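Namirham Makers Board > Meetups and Visits > Went to the Erketti open day (pics)

sheetmetal_sema wrote:
OK so I finally got to the Erketti open day, the one Yufang Liao posted in the January meetups list. I went in the morning slot with Damian Witkowska and we stayed way past the end of it. I've been bending panels for a living since 1993 and I wanted to see what these things do with parts like ours. I'll write up the rest when I've had coffee, but pics first because I know that's what you all want.

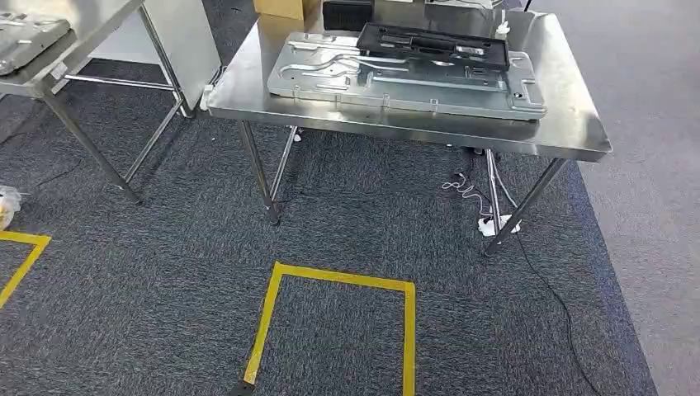
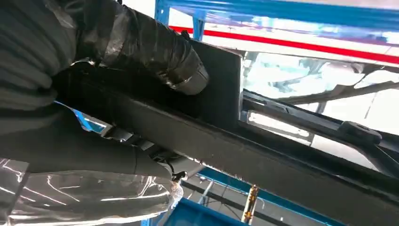
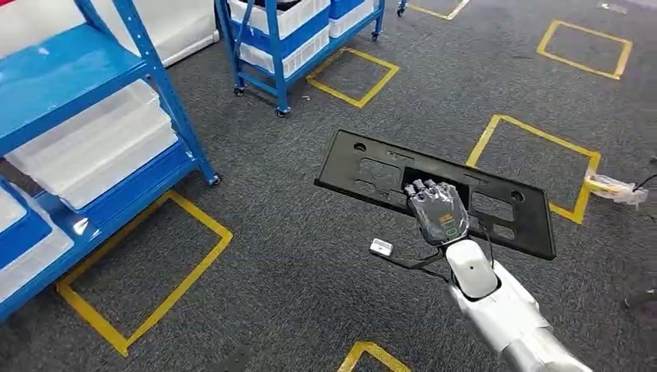

Erketti open day. Last one is the five-fingered hand holding up a black plastic panel.

sheetmetal_sema wrote:
Coffee acquired. So the talk was given by Sihan Su, who was great, very patient with us (Damian asks a LOT of questions). The part I cared about was the ribbed sheet-metal panel on the steel table. Anybody who has handled stamped parts knows they flex and the edges bite, and I was curious how much of that the people there had thought about. Quite a lot, it seems! Sihan spent ages on where you can grab a panel so it doesn't twist on you, and it was pretty much what I tell my new hires.

The plastic panels are a different game. You've got openings all over, so there's always something to hook. I like that the hand goes in through the cutout in the middle, that's how I'd pick one up if I had a drill in my other hand.

grumpylathe wrote:
Nice pics. I'm going to be the usual pain here though. Why five fingers? If the job is to lift a flat panel with holes in it, a hook on a stick will do. A vacuum cup would do the metal one if you found a smooth patch. Every joint in that hand is a thing that breaks on a Friday afternoon.

xhou wrote:
Xiuying here, I was in the afternoon group. I asked almost exactly that, grumpylathe. The answer I got was that a cup is fine if you only ever lift one part. Their pitch is one hand for a mixed table. I don't know if I buy it yet, but it's a fair point for a small shop. We did a run of 200 brackets last month and then I didn't see that part again. I'm not building a fixture for that.

grumpylathe wrote:
Then hire a teenager.

xhou wrote:
I did. He left for college.

sheetmetal_sema wrote:
Ha! On the cup question, look at the ribs and the curved channels on that metal panel in the first pic. You'd be hunting for a flat spot big enough, and then there are holes and slots along the edges too. I'm with you on joints breaking though. I asked about spare fingers and what they cost and got a very polite non-answer.

pinchgrip wrote:
What's going on with the arm in the second photo? Is that tape?

sheetmetal_sema wrote:
Yep, black tape and dark fabric, plus the crinkly silver foil down by the gripper. I didn't get to ask about it, there was a line of people by then. Damian thinks it's to protect the arm but he was guessing. If somebody from the afternoon knows, speak up.

xhou wrote:
Didn't come up in ours, sorry. We ran out of time because one guy wanted to talk about his Xiong controller for the whole Q&A.

zihan_x wrote:
That was me and I regret nothing – Zihan.

More seriously, I came away less impressed than sema did. I wanted cycle times. I do 3000 parts in a good month and I need to know how long a pick takes, and how many you lose. All I got was "it depends on the part." Sure it does, but then give me one part and one number.

sheetmetal_sema wrote:
Fair! I didn't get a number either. For me it was more about seeing the thing up close, and I'd go again just for that. But if I was there with a checkbook I'd be annoyed too.

pinchgrip wrote:
And the yellow squares on the carpet? I count six in the last pic. Are those parking spots?

zihan_x wrote:
No clue, I was busy talking about my controller.

grumpylathe wrote:
What I like is the blue shelving with the plastic bins. Where do I get those?

sheetmetal_sema wrote:
Of course that's what you liked. I'll ask Yufang, she's got a contact there. She also says they might do another open day if enough people sign up, so post below if you want in and I'll send her the names.

xhou wrote:
Put me down. Morning this time please, away from Zihan.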